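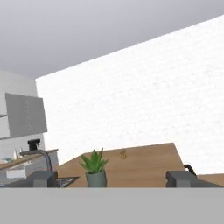
*Our practice kitchen in the sim, from the gripper's point of view, with the succulent between the fingers.*

So this is what my evenings look like now! I joined the robotics club at Tirstead in December (Lina Akl talked me into it over a very long coffee) and I've been put on the simulation side, so I get a rendered kitchen to play in before anybody lets me near the real arm.

My job is the potted plant. Pick it up, move it 40 centimetres along the table, put it down, don't tip it. Easy, right? My first go flung it clean across the room and I laughed so hard I had to mute myself on the club call. We're on version 3 of my grasp script now and it's behaving a lot better, though I still come in too low and clip the pot about as often as I'd like to admit.

Lina reckons the fingers should close slower. I reckon the friction setting on the pot is off, and we've got a chocolate bar riding on it. She's rerunning the whole batch overnight on the club computer, all 2,412 tries, with both our settings.

Next up is the coffee machine, which I'm dreading a bit because of the faucet right beside it. If you've got a favourite trick for reaching around things, leave me a comment!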